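Guides > Nudby Cell > Setup > 4. Recording pick examples

Updated July — Skustano documentation, Brirnudcombe

4. Recording pick examples

This section covers recording examples for a new bin. Finish section 3 (camera check) first. You need one operator and a clear view of the bin from the control desk.

4.1 Prepare the bin

1. Set the bin on the table within reach of the arm and clamp it. A bin that shifts partway through a session makes the earlier examples hard to use.
2. Place the objects on the bin floor by hand. Mix shapes and sizes. Leave at least one object close to a wall, where the gripper has less room.
3. Move the arm through its full reach at slow speed. Watch the cables at the wrist and make sure they don't catch on the bin.

CAUTION: Keep hands out of the bin whenever the arm is enabled. Press Hold before you touch an object. 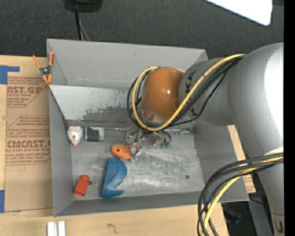

4.2 Record an episode

4. Start the Andrade recorder and choose New Set. Enter the bin name.
5. Press Record, then guide the gripper to one object. Approach at a steady pace and close the fingers only when they are on both sides of it.
6. Lift, move to the drop point, and open the gripper.
7. Press Stop. An episode longer than 30 seconds is closed by the recorder and marked Long.
8. Mark the episode Good, Missed or Discard. Keep the missed ones — the training step uses them too. Discard is for operator error, such as a wrong button or a hand in view.

NOTE: Do not always start with the easiest object. If you do, the set will hold very few picks from corners.

4.3 Change the layout

9. After every 12 episodes, press Hold and rearrange the objects. Turn some over and swap at least one for another from the kit.
10. Continue until the counter shows 300 Good episodes. Training will not start below this number.

If the recorder shows error 306, the camera and arm clocks no longer match. Stop, restart the recorder, and discard the last episode. Earlier episodes are not affected.

Go on to section 5 to upload the set.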